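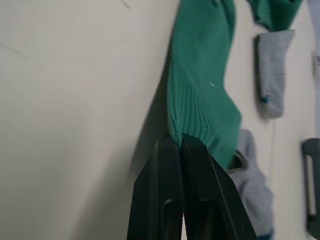 1/ Test de papier à lettres, suite. Clanard vergé contre Gremel vélin, même plume, même encre (Nogueira bleu-noir).

2/ Clanard : séchage en 8 secondes sur un trait moyen. Pas de bavure au passage de la main. Les vergeures accrochent un peu dans les montées, surtout sur les d et les l.

3/ Gremel : environ 2 fois plus lent. Surface très collée, l'encre reste posée et nuance mieux. Gauchers, prévoir un buvard.

4/ Transparence : le Gremel s'écrit recto verso. Le Clanard non, on lit le verso à travers dès que la plume dépasse le M.

5/ Pliage en trois. Le Clanard marque net à l'ongle. Le Gremel rebique, plioir obligatoire. Avec 6 feuillets, l'enveloppe Sondex ne ferme plus à plat.

6/ Gomme Sondex : tient après humidification légère. Trop d'eau et le rabat gondole.

7/ Pour une lettre longue je garde le Gremel. Pour un mot d'une page, Clanard. Prochain essai en octobre avec une encre ferrogallique, sur les mêmes blocs.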